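Quiénes somos

Altutia es una agencia pequeña de viajes a pie y de visitas guiadas, con oficina en Zamora. La abrimos Américo Rocha y yo, Filipa Teixeira, después de trabajar varios años para empresas grandes de autobuses, donde una ciudad se veía en cuarenta minutos y desde la ventanilla. Los dos nacimos en Portugal y el español es nuestra segunda lengua, por lo cual pedimos un poco de paciencia si en esta página queda alguna frase que suena extraña.

Nuestro trabajo es enseñar la ciudad vieja y los pueblos que están cerca del río Duero. Caminamos despacio. En el casco antiguo entramos en las iglesias románicas que están abiertas ese día, subimos hasta el castillo y terminamos casi siempre en el mirador, desde donde se ve el puente de piedra y la otra orilla. Quien conoce la ciudad solamente por la catedral se sorprende de la cantidad de calles tranquilas que hay detrás de ella.

Los grupos son de 7 personas como máximo. Hemos probado con grupos más numerosos y no nos gustó el resultado: los últimos no oyen al guía y en las calles estrechas hay que esperar demasiado. Preferimos hacer dos salidas en el mismo día, una por la mañana y otra a las cinco de la tarde, cuando la luz en las fachadas es mejor y el calor de agosto empieza a bajar.
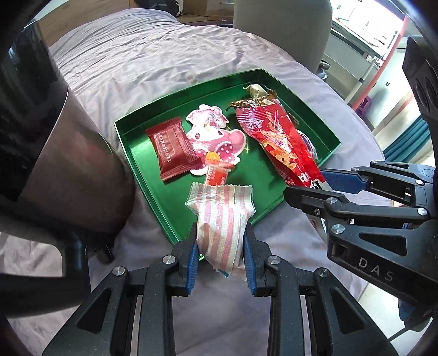 Cada ruta incluye una parada larga, de 45 minutos, en un lugar con sombra y con bancos. En ella se puede descansar, hacer preguntas o simplemente mirar. Llevamos siempre agua y algo de comer para todos, cosas sencillas: una bandeja con varios aperitivos y caramelos envueltos, de esos de papel a rayas rosas y blancas que se retuercen en las puntas. Si usted tiene alguna alergia, le rogamos que lo escriba en el formulario de reserva.

El equipo

Somos cinco personas. Américo prepara los recorridos y conoce los caminos fuera de la ciudad mejor que los mapas. Raquel Quintela es historiadora del arte y guía las visitas de las murallas y de las iglesias. Yichen Qin atiende a los viajeros que vienen de China y traduce nuestros cuadernos de ruta. Branwen Llewellyn lleva las visitas en inglés y también las salidas de dos días — es ella quien reserva las casas rurales y habla con los dueños. Yo me ocupo de la oficina, de las cuentas y de contestar los correos.

Lalelach

Con este nombre llamamos a nuestra ruta más larga, de cinco etapas, que sale de la oficina y pasa por aldeas donde todavía quedan palomares y bodegas excavadas en la tierra. Se hace en primavera y en otoño. El equipaje viaja en furgoneta y el caminante lleva solo lo necesario para el día.

Reservas

Las plazas se reservan por medio de Tillix, nuestro sistema en línea, o por teléfono si usted lo prefiere. No pedimos el pago completo por adelantado. Si llueve mucho, cambiamos la fecha sin coste — con lluvia débil salimos igualmente, y conviene traer calzado que no resbale en la piedra.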